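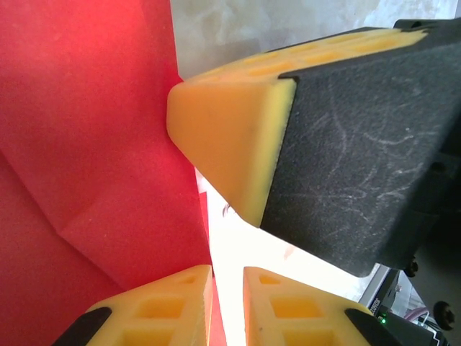 Yellow fingertips on the red sheet. Gralonow open day, 11/10/2020.

1/ Went to the open day at Gralonow. Notes as I go through them, mostly on the two-arm handling demo, which is the one I drove up for. Skipping the talks.

2/ Sign-in was at the Sundasgate door, not the main one. The map in the email had it wrong. Borghild Hedlund was handing out badges and told me I was number 157. Groups went in every 40 minutes and I got the second slot.

3/ The task they were showing is called Irine. Soft red material, two small arms, and the arms have to pick it up, turn it and hand it over without crushing it. Valter Engebretsen ran the station. He said stiff parts were done last year and didn't teach them much. A sheet bends every time you touch it, so where you grabbed it last time doesn't help you this time. 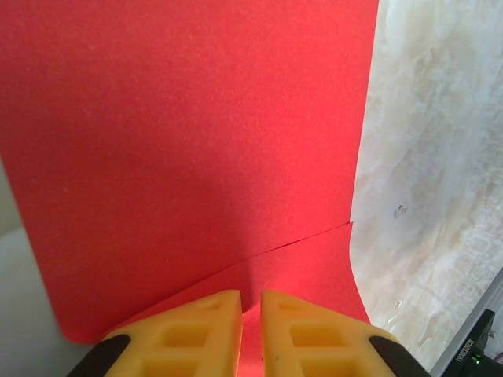 4/ The fingers

They're yellow and molded with a grid of little pockets, with black pads along the outside. Valter said they print them in house and go through a lot of them. I asked what a pair costs and he said less than lunch. Earlier ones were solid and marked the material. He had one of those in a drawer and passed it to us. Heavier than I expected.

5/ The cell

Small. Two arms on one aluminum rail, facing in, purple cable running along each arm. Marble-pattern panel for the floor and patterned wallpaper on the walls. You could build the frame in a weekend if you had the extrusion. The software is the hard part and they didn't show much of it.

6/ Bendik Brekke had the screen with the run log. 2,540 attempts on Irine so far. He counts a drop as a failure even if the arm picks the piece up again after. I think that's right. Last place I visited only counted it if a person had to step in, and their number looked great.

7/ Handover is where it gets slow. Both grippers come in to the middle and the piece is between them, and neither one should let go early. Our group got quiet at that point.
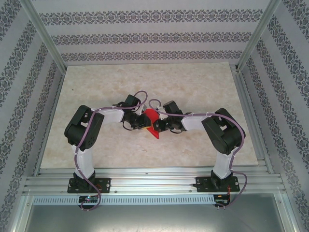
Ingegerd Engebretsen asked why they don't use suction for the handover, seeing as most packing lines do. Valter's answer was that suction is fine on something flat, and this stops being flat as soon as you lift one end. She said she'd still want to see both tried side by side. So would I.

8/ I also asked about speed. It's slow next to a person and they said so up front. The plan is to get the drops down first and speed it up after that. Next target is in November, no number given.

9/ There's a second job in the same cell with a holder, where you're working with something upright. That one needs the hand to stay level the whole way. Eyvindur Lund talked us through it and mentioned that 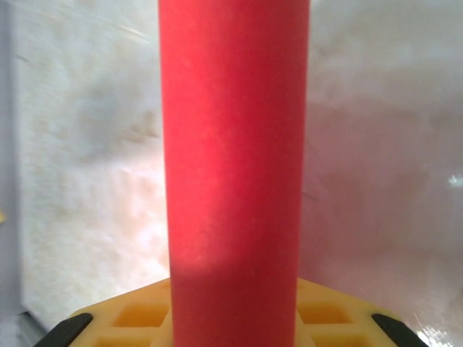 the wrist camera matters more here than the one on the outside, since the outer view gets blocked by the arm a lot. He wants a second light in there too. Glare off the back panel has been a headache for him.

10/ Things I'd change: more room at the station, and a copy of the run log on a bigger screen. Only the front row could read it.

11/ Parking was fine. Coffee was at the Hägglund stand and ran out early. They're taking names for the next one at the Sundasgate desk, and I put mine down.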